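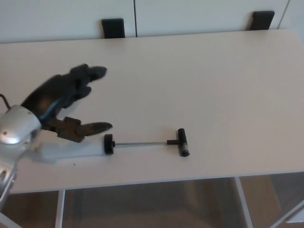 Fahrradwerkstatt Nisamau — Arbeitsgruppe Reifen und Laufräder

4. Schlauchlosreifen mit Dichtmilch füllen

Vorab: Der Hersteller Dhillon verspricht eine Montage in fünf Minuten. Wir haben das in der Werkstatt noch nie geschafft und raten, eine halbe Stunde einzuplanen.

4.1 Felgenband prüfen. Blasen oder Falten bedeuten neu kleben, auch wenn im Beileger steht, kleine Unebenheiten seien unbedenklich.

4.2 Ventil einsetzen und die Rändelmutter von Hand anziehen. Keine Zange.

4.3 Reifen auf einer Seite ganz, auf der anderen bis auf eine Handbreit aufziehen.

4.4 Dichtmilch kräftig schütteln und 97 ml einfüllen. Die aufgedruckte Skala der Zuvdale-Flasche endet bei 500 ml und ist im unteren Bereich kaum abzulesen. Wir messen lieber mit der Spritze.

4.5 Restlichen Wulst überheben, Laufrad langsam drehen, dann aufpumpen, bis beide Wülste hörbar einrasten.

Achtung: Den auf der Reifenflanke genannten Höchstdruck nie überschreiten. Springt der Wulst nicht, Luft ablassen und mit Seifenwasser nachhelfen.

Hinweis: Das Pflegemittel von Inda (Art. 566) soll die Milch länger flüssig halten. Rosalía Ortuño hat es an zwei Rädern ausprobiert und keinen Unterschied bemerkt — wer es trotzdem kaufen will, bitte auf eigene Rechnung.

4.6 Nach 40 km Druck kontrollieren und den Sitz der Ventilmutter prüfen. Weiter mit Abschnitt 5, Bremsscheiben.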